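Chapter 7
Water on the Shop Floor: Taps, Valves and the Sinks Below Them

In this chapter
Why the low wall tap survives
Lever handles and round knobs
Pipe runs, clamps and joints
What a basin does and does not do
Reading a supplier's claims

Most books on small commercial buildings give the utility tap half a page. They tell you to mount it low, put a basin under it and move on. The advice is fine as far as it goes, but it was written by people who picture a new building with bare walls and a drain where the drawing says it will be. Spend a morning in the back of a working store and you may start to doubt it.

Walls fill up. A shop that sells drinks will hang a banner wherever there is a flat surface, and cartons end up on the floor near the water because the floor near the water is the only floor left. The tap still has to be reached. Whoever uses it braces one hand on the wall and pulls with the other, and the drawing that showed a clear space in front of the fixture is of no help at all.

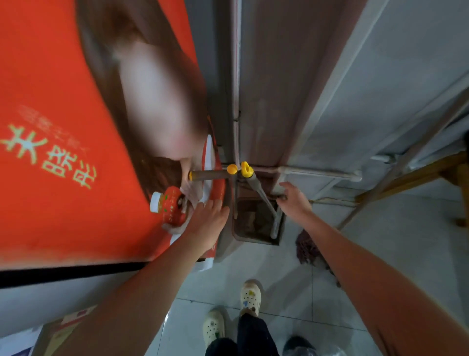 We should be careful, then, with the word "accessible." In the Valderrama survey, which took in 259 small stores and workshops, the owners were asked whether they could get to their water fittings easily. Nearly all said yes. The surveyors then asked to see the fittings, and in 34 of the buildings something had to be moved first. The owners had not lied. They had stopped noticing the boxes.

The long lever deserves the same suspicion. Its supporters say it needs less force than a round knob, and a longer handle does give the hand more to work with. It also takes up more room as it swings, and it invites people to lean on it. Nitik and Skistden both sell long-handled sets for low mounting, and both catalogs show them on spotless tile with nothing on either side. Ask what the clamps are fixed to before you ask about the handle.

As for the basin, students tend to assume that a recess under a tap is a drain. It may be, or it may be a box that catches drips and whatever gets swept into it. Section 7.4 looks at both kinds and at the cleaning schedule Sareo recommends, a schedule we have yet to see anyone keep – including the building staff who signed for it.

Before you read on, find a low tap in a building you know. Sketch the wall around it as it stands today, clutter included, and mark where you would put your feet. Keep the sketch for the exercise at the end of Section 7.2.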